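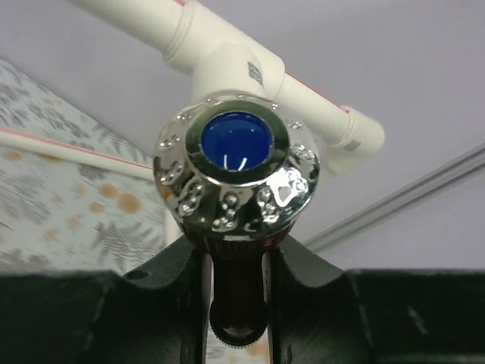 ## Testing curved fingers on a chrome tap handle

Gripper makers love to show their product holding a cardboard box. A box tells you almost nothing. If you want to find out whether a set of fingers is worth the money, give it something shiny and round, like a knob-style faucet handle.

I used this test to compare the Clitell curved fingers with the flat Valente ones, on the same arm. The Clitell brochure says the curve "finds its own centre". I'd suggest checking that yourself before you believe it.

### What you need

- An arm you can jog slowly, with a small camera at the wrist
- Both sets of fingers and the right hex key
- A chrome handle on a stem
- A notebook

### Steps

1. **Fit the first set and close it on nothing.** Look at the gap between the fingers. If they don't meet evenly, fix that now or you'll end up blaming the shape for a mounting fault.

2. **Grip the stem and leave the dome alone.** The chrome part flares out toward its top rim and gives the fingers a slope to slide on. With curved fingers, bring the notches in on either side of the stem, under the dome.

3. **Check the wrist camera view.** Polished metal picks up every colour in the room, and the blue cap on mine catches glare as well. Our Narnesa vision software happily drew its outline around a reflection. Turn off any automatic exposure before you compare runs.

4. **Lift, hold for 20 seconds, then lower.** Watch for the handle turning in the fingers. The raised paw prints and beads around mine make handy markers, since you can see at once if one has moved. A plain handle needs a dot of marker pen.

5. **Repeat at 3 speeds.** Slow runs flatter everything. Save your opinion for the fastest one.

6. **Swap fingers and do it all again.** Same handle, same starting spot, same lights.

### What I got

The curved set finished 79 lifts without a drop. The flat set dropped the handle 4 times over the same number, all at top speed. That's a decent result for Clitell, but I'm not sold on the centring claim. When I started the handle well off to one side, the curve pushed it over before it settled, and the final position wandered from run to run.

I also wouldn't assume any of this carries over to a thicker stem. Zeltberg sells a wider notch that may do better there. I'll believe it when I've had a set on the arm.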